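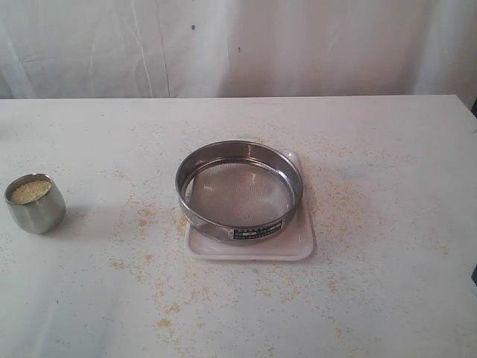
Round stainless-steel sieve with fine wire mesh.

Cullico > Comparison rounds > Milled cereals > Call for participants

Participants wanted: interlaboratory comparison on the sieve analysis of coarse milled cereals

Cullico is looking for laboratories to take part in the May round of its comparison scheme for particle size in milled cereals. The round covers grits, semolina and coarse meal. It is open to mill laboratories, contract laboratories, teaching departments and feed producers. Accreditation is not required. Participants may apply whether or not they have taken part before.

The scheme database now holds more than 3000 sieve results. Agreement between laboratories is good on the coarse fractions and poor on the fines, and the difference does not follow the make of shaker or the age of the equipment. Loading, sieving time and the way the mesh is cleared at the end of a run all seem to contribute. The May round is designed to separate the effect of sieving time from the effect of loading. For this reason it will have a fixed procedure, and participants should not substitute their own house method for any part of it. House-method results may be sent in addition, on the separate form.

Materials

Test portions are prepared at the Durkasau mill and divided by rotary divider. Each participant receives sealed packets labelled A and B, plus one spare of each. A and B differ in composition. Both are blends of dry cereal fractions and contain gluten. Packets should be stored at room temperature in their outer bag and should not be frozen. Once opened, a packet must be used on the same day or discarded.

Equipment

Participants supply their own sieves, receiver, lid and balance. The top sieve must have a nominal aperture of 2 mm. The remaining apertures are listed in the protocol, which is sent on acceptance. Woven wire mesh only - perforated plate is not accepted in this round. Frames may be of stainless steel or brass, but the complete stack must be of one diameter.
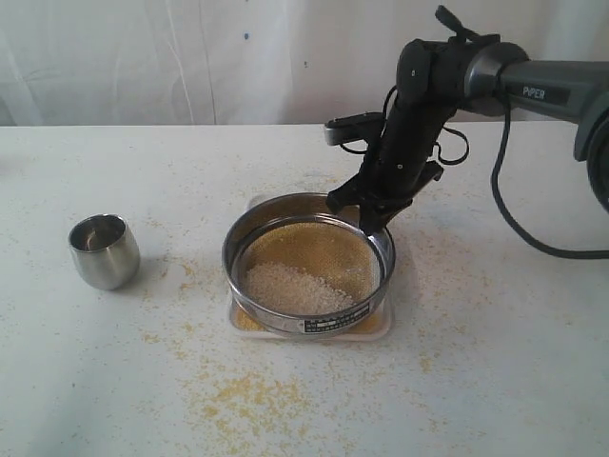
The sieve in position on a white table.

Sieves should be inspected against a light before use. Any sieve with a slack or creased mesh, a visible tear or a repair in solder is to be withdrawn. Certificates of inspection need not be sent in, but the serial number of every sieve used must be entered on the results form. In earlier rounds this field was left blank so often that possible mesh effects could not be examined at all.

The balance should read to two decimal places in grams and should have been checked within the laboratory's normal interval. Mechanical shakers and air-jet instruments are both eligible. Hand sieving is eligible under a separate heading and will be reported apart from the rest.

Procedure in outline

Leave the sealed packets in the room where the work will be done for 60 minutes. Weigh each empty sieve and the receiver. Assemble the stack, transfer the whole of the packet to the centre of the top sieve, fit the lid and start the shaker.

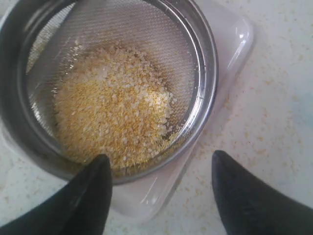 Do not spread the portion by hand before starting. Stop at the first time given in the protocol, weigh every fraction, reassemble and continue to the second time. Brushing the underside of the mesh is permitted only at the end of the run, and material released in this way belongs to the fraction retained on that sieve. Record the sum of the fractions as well as the fractions themselves. If the sum departs from the starting mass by more than the tolerance in the protocol, use the spare packet and report both runs.

Room temperature and relative humidity are to be noted at the start and end. Please give readings, as entries such as "normal" or "ambient" cannot be used.

Time required

One operator should allow two working days, including cleaning and drying of the sieves between packets. The same operator should carry out all runs. If that is impossible, state on the form where the change was made. 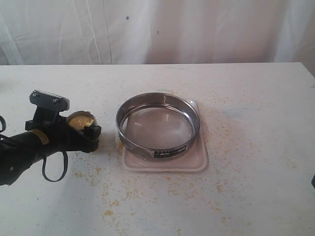
Cullico Circular - Milled Cereals - page 2

Reporting and confidentiality

Results are returned on the spreadsheet supplied. Scanned worksheets are welcome as a supplement but will not be transcribed. Statistical treatment is carried out by Hinrichs under contract to the scheme, using robust estimates of mean and spread. Hinrichs receives laboratory codes and does not hold the list of names.

Each participant will receive an individual report with its own results marked against the full distribution. A summary without codes goes to all participants and may later be published. Laboratories that submit late will get the summary but will be left out of the calculations.

Cost

There is no fee for this round. Cullico pays outward carriage. Participants outside the customs area are responsible for import charges and for any phytosanitary paperwork, and should raise this when applying, as it has delayed packets in the past.

Meeting

A results meeting will be held at Loltham after the individual reports have gone out. Attendance is optional. Travel is not reimbursed. A remote link will be provided for the presentation of results, though not for the practical session on mesh inspection.

How to apply

Send the application form to the scheme office at Loltham, stating the name and postal address of the laboratory, the type of shaker, the sieve diameter and the name of one contact. Multi-site organisations should send one form per site. Places are allocated in order of receipt, with a reserve list once the prepared material has been assigned. Applicants on the reserve list will be told whether they have a place before dispatch begins in May.

Questions about whether a particular sieve set is suitable should be sent before applying, with the standard to which the sieves were made.

Call issued March 8, 2026.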